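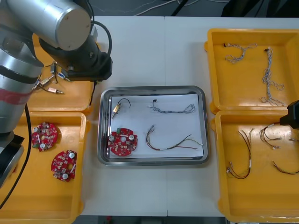

My neighbor Ada Vitale got a letter in December saying the Uststead library was dropping late fees for good, and she was furious. I mean really furious! She has paid every fine she ever owed, she told me over the fence, and now everybody who kept a cookbook for two years gets off free.

I get it, sort of. I used to feel that way too. I grew up in a house where a library book lived on one particular shelf by the front door, and if it wasn't on that shelf by the due date there was going to be a conversation. I'm still a little scared of due dates. But I think Ada's wrong about this one, and I've told her so (we're still speaking, mostly).

Think about who stops going to a library over a fine. I can pay $18 and grumble and check out three more mysteries on the way out the door. My sister couldn't, back when her kids were small. She had picture books under the couch, picture books in the car, one that went through the wash, and when the bill got past what she had in her wallet she just quit going. The kids quit too. They're grown now and neither of them has a card, and I can't help thinking that's a pretty bad trade for a few bucks.

And you still have to bring the book back! People skip that part of the letter. If you lose it, you pay for it, and you can't borrow anything else until it's sorted out. The only thing that's gone is the dime-a-day business, and I'd bet the desk staff are glad to see the back of it. Who wants to spend a career arguing with a retired plumber over 60 cents?

Ada says it's the principle, and that without a penalty people get sloppy. Maybe a few will. I waited four months for a book on Portuguese tile once, so I know what a sloppy borrower can do to a person. But I had a book on bread out for 121 days myself, back when there were fines, and the fines didn't make me return it any faster. They made me embarrassed, so I put it off – and then I was more embarrassed, so I put it off some more.

Anyway, I brought it back in the end. I used the drop slot, after dark, like a burglar.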